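Print this page | E-mail this page | 14 shares | 3 comments
Filed under: Course Materials > Service Robotics > Soft Goods

Handout 4: The Hondivstead Hand-Held Gripper Kit
Instructor: Jonas Holzer
Updated February 5, 2026

Bring this one to lab, please. We'll be using the kit for the rest of the term, and the review you write at the end counts as your second project.

Last week we finished with rigid objects: mugs, blocks, the dreaded tape dispenser. Now we get to cloth, and I think this is where the course gets really good. A mug has one shape. A jacket has as many shapes as there are ways to drop it, and a robot has to cope with all of them. The Hondivstead kit lets a person do the handling with the same kind of fingers the robot will use, so every grasp you record is one that a machine could at least try. I have been wanting to teach with something like this for years!

1. What comes in the kit

Our department bought the two-hand version. You get a pair of hand-held grippers, a camera mount for each, a charging dock, and a license for Prorkov, the program that lines up the recordings from both hands. Prorkov runs on the lab machines and on most student laptops (ask me first if yours is older). The price on our order was $2,694, and a single-hand set costs $1,075. I would pay for the second hand without blinking if folding is what you care about. One hand can drag a sleeve across a table. Two hands can hold a hem straight while they move it, and that changes which folds you can even attempt.

The rival product we looked at was from Aebischer. It's a fine tool with a stronger grip, but heavier, and after half an hour my wrist had opinions. Those of you with bigger hands may disagree with me, and I'd love to read that in a review.

2. Why we start on a bed

Tables are easy on the eyes and easy on the software. Beds are soft, they sag, and whatever is under the garment moves when you pinch. They are also where many people fold their laundry, so a service robot had better be able to work on one. Leave the other clothes and bedding around. A system trained only on a bare surface tends to get lost the first time it meets a quilt.

Shiny dark material over a fluffy white blanket is a lovely hard case. The highlights along the wrinkles can look like edges, the lowest folds sink into shadow, and a real seam has to be told apart from a crease. With the fingers open over the jacket, ask yourself where you would close them. The collar stands up in points and is tempting. The stacked ridges lower down are harder to read, and it's easy to catch one layer when you wanted three.

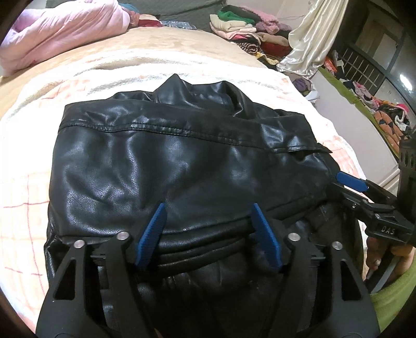
3. Picking your grasp

Start with the fingers wide. New users almost always close them halfway on the approach and then bump the fabric along in front of the tips. Come down open, let the pads touch on both sides of the ridge you want, and squeeze slowly.

Thick garments like jackets forgive a sloppy angle. Thin ones don't. For a T-shirt, tilt the tool until the fingertips almost skim the surface underneath, then close. Practice this on a dish towel first.

With two hands, say out loud which one is leading. It sounds silly, but try it! Your recordings will be cleaner, and the person labeling them (you, next week) can follow along.

4. What I like and what I'd change

The big plus is speed. A new student can be collecting usable folds in the first session, with no robot in the building at all. I also like that you feel the slip through the handle when a layer gets away from you. You'll start correcting for it before you notice you're doing it.

My complaints are small. The dock is fussy about which way the grippers sit. Prorkov saves to its own folder no matter what you tell it, so copy your files before you log out. And the manual covers shirts, towels, and pants, then stops. There isn't a word on coats or anything with a lining. I wrote to the company in September and got a friendly reply saying a longer version was planned.

5. For lab

Work in pairs. Bring one garment with a collar and one without, and something glossy if you own it. Record each garment folded and unfolded, then swap roles with your partner.

Upload to the Flarurance course folder with both last names in the file title. Bad attempts go in too. Dropped sleeves and missed layers are some of the most useful material we have, and please don't delete them to look tidy.

Reading before we meet: chapter 6 in the course packet, through the section on layered cloth. Skip the math box if it scares you. We'll do it together on the board.

Tags: grippers, cloth handling, lab kits, handouts
Print this page | E-mail this page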